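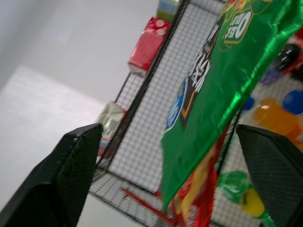
Snack basket, bench 4 - notes for December

Carried over from the Trisora notebook, where the first half of this had ended up by mistake. The basket is the black wire mesh one and it stays on the pale tabletop near the windows. Goods are chips and bottled drinks. The chips are bags only, no tubes this time.

Packing order as I have it now:

Bottles first, standing, caps up. Green soda with the yellow caps toward the front, orange drink in the middle, red cap behind.

Bags last, on top of the bottles or leaning on them. Red and magenta toward the back. The big green bag goes in flat across the top.

The green bag is still the awkward one. It is large for the basket and the foil is slick, so if it goes in early it slides down between the bottles and then everything after it sits crooked. Did it both ways this morning. Laid across the top it stayed put, and I could still see the caps below it. Stood on end it folded over within a minute and pushed the red bag sideways.

Chips get crushed if a bottle goes in after them. Opened one bag from the Hornov carton to check and it was half crumbs, but that carton came in dented, so I don't want to blame the packing for it. Put the dented ones aside on the lower shelf with a strip of tape on the flap.

Stock sheet says 83 bags and 49 bottles left for the month. Didn't recount. The Kereama order should cover the drinks. Chips need reordering before the break, same mix as before if they have it.

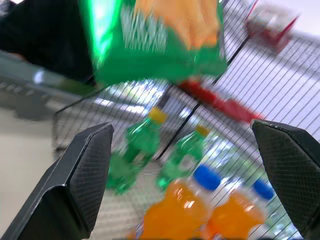 Vundau bench wrote in the margin that they would take the green bottles out of the front altogether and put them at the back, as the yellow caps are the first thing the bags catch on when they come down from above. They also asked whether the basket could go in a bigger size.

Answer on size: no, the bigger one doesn't fit the shelf when the day is over. On the caps they may have a point. I'll try the bottles at the back tomorrow and write down what happens with the red bag, which needs something to lean on.

Other things to fix on this table:

Cups. They go to the right of the basket, well clear of it, the paper one and the small one with the dark lid.
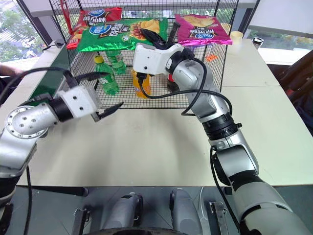

Keep them on that side for the bottle test too, so only one thing changes at a time.

Basket handle. Leave it up while packing, it gets in the way of the bags if it drops inward.

Receipts. Chips and drinks together came to 408, filed under page 12. Still missing the slip for the tape.

Next entry after the bottle test, before lunch if the table is free.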